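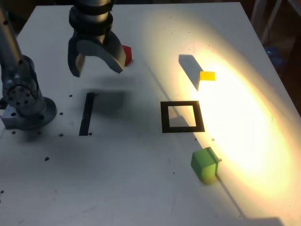 Home workshop > News > Robots and Automation

Pusgate shop members get a secondhand arm sorting blocks

The long back room at the Pusgate shared workshop has always been the place where half-finished things go to wait, so it was a pleasure to stop in one evening in March and find the lights on, the kettle going, and a robot arm bolted down at one end of a white table, with a handful of colored blocks to keep it busy. The members behind the build call it Falto, after the name somebody had penciled on the shipping crate, and it has been the main topic of conversation at the shop for most of the winter.

The arm came out of a packaging line that was being cleared, and it reached the workshop with no gripper, no manual and a control box that would start up only when it felt like it. The group paid for it out of the shared tool fund, after a good deal of back and forth over whether the same money ought to go toward a new blade guard for the band saw. (The band saw got its guard too, a month later, so everybody is friends again.)

What the members want from Falto is simple to say and has been slow to do. It should pick up a small block from wherever it happens to be lying on the table, carry it over to a square marked out in black tape, and set it down inside the lines. There are red, green and yellow blocks to work with, and later on the color is supposed to matter. For now any block in the square is a good block, and the group will take it.

The table was the first big job, and several members will tell you it was the biggest. An arm of this kind gives a surprising kick when it stops short, and the first stand, which was a perfectly nice kitchen table, walked itself a little way across the floor on the very first evening. The second stand was better but hummed. The present one has a heavier frame underneath and a white top that had a previous life in another member's garage, and it came with more holes in it than anyone had a use for. A few have been put to work and the rest have been left alone, because filling them would mean sanding, and sanding would mean dust near the arm. The base of the arm now sits on a metal mounting block, and since that went in the whole business has been a great deal quieter.

Then there were the fingers. The gripper has two of them and they don't match, and visitors always ask about that. One is straight with a flat tip, and the other swings out in a curve and comes back down. The group tried a matching straight pair for the better part of January and kept shoving blocks along the table with the outside of whichever finger landed first. The curved one was cut as an experiment, late at night, by a member who wanted to see whether a bit of extra room on one side would let the arm be sloppier in its approach and still come away with something. It did let the arm be sloppier, and it has stayed on ever since. There is a drawing for a third version pinned up by the door, and an argument about it pinned up right next to the drawing.

The software side is run from an old laptop using a set of scripts the group calls Bakalis. These began as a way to jog the arm around by hand with the arrow keys and have been added to by so many people that the file has its own little history written down the side in comments, some of them quite funny and a few of them in verse. Bakalis takes a picture of the table, works out where it thinks the blocks are, picks one, and sends the arm off to get it. If the grip closes on nothing, it backs up and has another go. It was the backing up that took longest to get right, as the arm had a habit of being very sure of itself and carrying an imaginary block all the way to the square.

On the evening I visited they were in the middle of a long test, and I was given a folding chair and the job of keeping the tally, which I was delighted to have. Over the course of the session the arm made 60 attempts and put 47 blocks inside the tape. The misses came in clumps. There would be a lovely long run where everything went just as it should and people stopped looking up from their soup, and then the arm would fumble the same block again and again until somebody reached over (with the power off, they are strict about this) and moved it by hand.

The clumps have to do with light, and light is what the group is chasing at the moment. The room has one small window and a row of old ceiling tubes, and for a long time all the testing was done under those. It went well enough that the members began to get suspicious. A block on a desk in somebody's spare room isn't going to have nice even light on it, so they started aiming a single warm lamp at the table from one side. Part of the table goes nearly yellow-white under it, and the blocks throw long shadows, and Bakalis did not care for that one bit. It took shadows for blocks. It took the bright patch for one enormous yellow block. A low yellow piece lying in the glare is the hardest of the lot, and there was a small cheer when the arm finally came up with one.

The fix they are trying is to teach the scripts using a lot of pictures taken with the lamp in different spots, high, low, near, far, and with the blocks turned every which way. So far they have gathered 92 sets of these, each labeled by hand over a good many evenings and a good many biscuits. The labeling is dull work and they have made it social, with music on and two people to a screen. I sat in for a stretch and found it oddly restful. You click on the corners of a cube, you click on the corners of the next cube, and somebody tells you about their gutters.

I asked about safety, as readers always write in about it. There is a stop button on a long cord that lives in the hand of whoever isn't typing. The speed is held down to a crawl in the settings, and the password for changing it is known to two members who have agreed never to be in a hurry. Kids are welcome to watch from behind the line on the floor, and a few have become regulars and have strong opinions on which block should go next.

Money is tight, as it always is, but the build has been kept cheap by patience. The stock for the fingers came from the offcut bin. The lamp was in a box marked FREE. The one thing they bought new was a cable, and they bought it from Wanadden, the surplus counter out past the rail bridge, where the staff have taken an interest and now set aside connectors that look as though they might fit. The cable did not fit either, as it happens, but it was swapped without any fuss.

The plan for spring is to get the colors sorted into separate squares, and after that to try things that aren't blocks at all. Spools of thread have been suggested, and bottle caps, and there is a quiet faction holding out for chess pieces. The members would also dearly love a second lamp and somebody who understands the control box, which still takes a few tries to wake up on a cold night.

If you would like to see Falto at work, the back room is open to visitors on test evenings from 5 p.m., and the schedule is chalked up on the board inside the front door. Wear closed shoes, bring a mug, and please don't lean on the table.

Comments (4)

benchdog
Lovely write-up. I went along in February when it was still running the straight fingers and it was pushing that poor green cube all over the place. Glad to hear the curved one worked out. Is the drawing for the third version posted anywhere? I have a small mill and would be happy to cut a set.

mapleandsolder
We had the same shadow trouble with a sorting rig in my basement. A sheet of baking parchment a hand's width in front of the bulb (not touching!!) softened the edges a lot. I know they want it to be hard on purpose, but it might be a good halfway step before going back to the bare lamp.

quietfaction
Chess pieces. That is all.

t_ridgeway_garage
Is the room step-free? My dad worked on arms like this for years and would love to come and poke at that control box, but he can't manage stairs.

Contact the newsroom | Copyright Home Workshop News, all rights reserved | Back to top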